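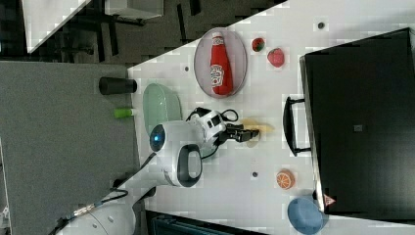

Ticket 4-77: arm stops short of flat items
Product: Flirnum tabletop kit, two-finger gripper
Opened by: Darmawan Lubis, Lukemham
Status: open, despite what the dashboard says

Reported: Gripper goes to the pale yellow piece, hovers just over it, and waits there like a guest who isn't sure the food is for him. No error. Blue ring stays lit. The log says "grasp complete," a generous reading of events.

Tried so far:
1. Restarted the arm. Same hover.
2. Restarted the laptop. Same hover, new wallpaper.
3. Ran table calibration again from the Ashworth menu. The offset came back as 4 mm, was 2 mm at install.
4. Swapped the yellow piece for the orange half. Picked up fine, 59 tries out of 77. The yellow one: almost none.

Reply from Dritwood support: Please confirm the table is level and the gripper pads are clean.

Lubis: Level. Clean. I also confirmed it's plugged in, to save us both a day.

Dritwood support: Thanks. Looks like the minimum grasp height is still at the factory value, so low objects get treated as part of the table. Go to Limits, Z floor, and lower it a millimeter at a time – slowly, please, the fingertips aren't covered.

Lubis: Found it. The manual has this under "Decorative Settings." Will run the full set again this afternoon and post the log. Please stop auto-closing this ticket.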